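The Ferry Clerk

Yesenia Cusi sold tickets at the Momolbridge landing for the last season the ferry ran. The booth had a window that slid sideways, a cash drawer, and a space heater she was not supposed to use. The bridge they were building upstream was named for a man called Koppel, who had owned the land on the far bank. By November the road deck was in place and the crews were painting lines on it.

She was fifty-eight. She had started at the booth when her son was in second grade, and he now lived in Drusex and sold insurance. He called in the evenings and asked what she was going to do in the spring. She told him she was thinking it over.

The company had sent a letter. It said that staff would be paid through the end of the year, and that anyone who wished could apply for a place in the Hirnano office, which was three hours south. There was a form with the letter. She had filled in her name and put it under the stapler.

One morning an old man came to the window in a brown coat and asked for a round trip.

"Last boat back is at 4," she said.

"I know when it is," he said. "I used to run it."

She looked at him again. He had been a deckhand when she started, and then a pilot, and then he had hurt his back and gone to live with a sister. His name was Walt. He had been heavier then.

"You don't need a ticket," she said.

"I'd like one anyway."

She tore it off the roll and pushed it through, and he gave her the money in ones. He folded the ticket and put it in his shirt pocket, under the coat. Then he stood by the booth, out of the wind, and waited for the boat to come over.

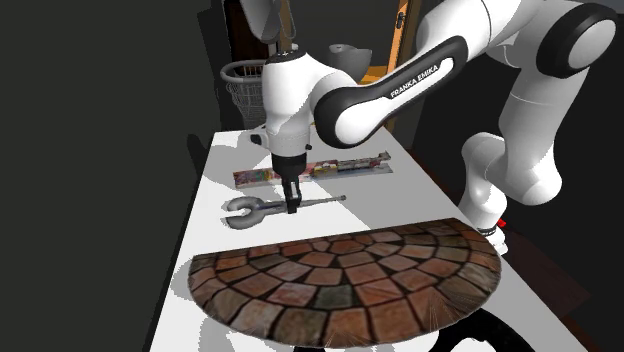
"They could have kept it going for the summers," Walt said. "People like a boat in the summer."

"They said it didn't pay."

"It never paid. My first year we carried a hearse and a load of sheep on the same run, and the company lost money on both." He wiped his nose with the back of his glove. "What are you going to do?"

"They have an office in Hirnano."

"Do you want to go to Hirnano?"

"No," she said. She had not said it to anyone before. It came out in the same voice she used for the fares.

The boat bumped against the tires on the dock and the deckhand threw the line. A bread truck came off, and a woman with a bicycle. Walt walked down the ramp with one hand on the rail. The deckhand was too young to know him and asked to see his ticket, and Walt opened his coat and took it out and showed it to him.

She watched the boat go across. It was a short trip and she had made it only a few times in all those years. The landing on the other side had a bench and a soda machine, and there had never been much reason to go.

At noon she ate her sandwich. A couple with a baby bought tickets, and after them a surveyor who wanted a receipt. She wrote it out by hand – the printer had been broken since August and the company would not send another one. The heater ticked. Up the river a truck drove out onto the new bridge, stopped in the middle, and backed off again the way it had come.

Walt came in on the 2 o'clock boat. He had a can of orange soda in his coat pocket and he set it on the ledge of her window.

"Machine still works," he said. "Have you been over lately?"

"Not lately."

"You should go before it quits."

He said goodbye and went up the gravel to where his sister was waiting in the car. Yesenia put the soda in the drawer with the stamps. She took the form out from under the stapler and read it through once more, both sides, and then she used the back of it to write a sign.

At a quarter past three she taped the sign inside the glass. It said PAY ON BOARD. She turned off the heater, locked the cash drawer, and put on her hat. The deckhand was surprised to see her on the ramp.

"Something wrong?" he asked.

"No," she said. "One round trip."

She had the exact fare ready in her hand, and she gave it to him.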